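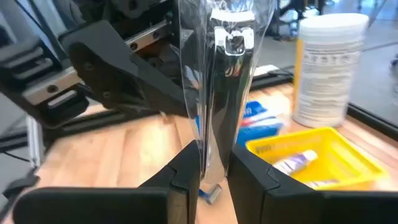 2018-07-01

Two-arm sorting cell back up at Risgate after finger swap

RISGATE – The two-arm toiletries cell at Laryea's Risgate shop is running again after a stop for new finger pads, a wrist camera check and a long overdue cable tidy on the arms. The cell had done 898 picks on the old pads when the left gripper began letting go of flat packages.

Clear plastic is the hard one. The hanging packages are slick and crinkle when squeezed, so a worn pad lets them turn in the grip. Toothpaste tubes and toothbrushes were still going through fine, which is why the fault sat for a while before anyone opened a ticket.

Pads came off first. Both grippers were done even though only the left was slipping, and the shop says it will keep doing them in pairs. Two screws a side, finger faces wiped with alcohol, new pads pressed on and left for 35 minutes before power. The old ones were glazed along the inner edge and had gone hard.

With the fingers off, the techs went over the rest of the left arm. Rail wiped down, a thin coat of light grease, carriage run end to end by hand to feel for grit. None found. One bracket screw took a quarter turn. The cable tie nearest the wrist had been pulled too tight and was replaced with a hook and loop strap, same on the right arm.

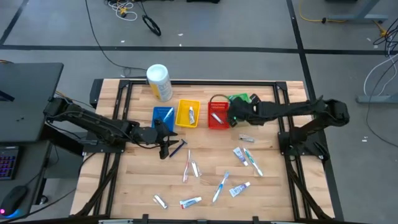 Photo: Laryea / Risgate shop

Then the slow part. Each gripper was closed on nothing to reset its zero, then on a gauge block, then sent out over the table to a set of taught points, one per basket. The baskets stand in a row at the back – blue, yellow, red, green – and if one gets bumped the drop point is off by that much. The shop marks thier spots with a pencil line on the wood. The red one has a handle that sticks up, so its approach height is set higher then the others.

Loose items go at the front in no special order. Toothbrushes, small tubes, a razor. The thin silver tubes are the best test of a finger job, according to the shop's log, as they lie low and the tips have to come down almost to the wood without touching it. Tip clearance is now set at 2 millimeters.

The control software is Jakico, version 241, unchanged. Close force was dropped one step after the new pads went on because they grab better than the old set did. Wrist cameras were cleaned with a dry cloth and checked against the fixed camera, no shift found, so no recalibration.

Pads were supplied by Tokia. Laryea did not give a price. A spare set is now kept in the drawer at the cell, which was not the case before – the last order held things up longer than the work did.

Next planned stop is in August. Rail grease again, pads looked at and swapped if shiny, and the right arm's base bolts put on the torque wrench, a job skipped this time for lack of the right socket. Until then operators are asked to wipe the finger tips at the start of each shift and write down any dropped package, with the arm it fell from.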